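Climumine ends sales of first-generation humidity controller

Climumine has withdrawn the Isten 200 humidity controller from sale. The unit was removed from the company's web store on Tue 31 March, and the product page now redirects to the support section. Remaining stock at resellers can still be sold, and units bought that way carry the full warranty.

The Isten 200 was designed for small cold rooms, root cellars and produce stores. It reads up to four wired sensors and switches one humidifier and one exhaust fan. It was sold in two versions, one for wall mounting and one for a standard equipment rail. Both versions are affected. The sensors and the relay box are shared with the newer Isten 385 and remain available as spare parts.

According to a notice on the support page, the main circuit board relied on a display driver that is no longer made. A redesign was considered and dropped. Climumine closed the Plikholm assembly line last October, and boards shipped after that month came from stock.
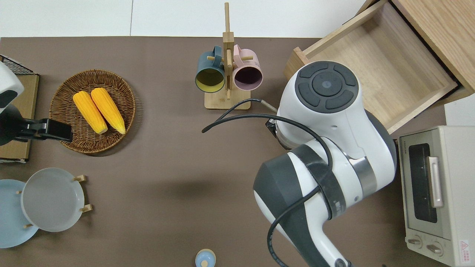
Will existing Isten 200 units keep working? They will run as before, as all control functions are stored in the unit and need no outside connection.

The optional logging service is a separate matter. It stores temperature and humidity readings and lets users download them as a spreadsheet. Accounts tied to an Isten 200 will become read-only this October. Readings recorded up to that point can be exported, but new ones will be kept only in the controller's internal memory, which holds 3000 entries per sensor before the oldest are overwritten. At the default interval of 15 minutes, that covers a little over 31 days.

A final firmware release, build 1158, was posted alongside the notice. It corrects a fault in which the fan relay stayed closed after a short power loss, and it adds a longer minimum off time for the humidifier. The update is installed from a memory card and erases stored alarm limits - these should be written down first. Units running the rail-mount firmware need a separate file from the same page.

The Isten 385 accepts the same sensor cables but uses a different mounting plate. Pană, which distributes the controllers to growers and farm shops, lists an adapter plate as a separate item. Settings cannot be copied from the older unit and have to be entered by hand.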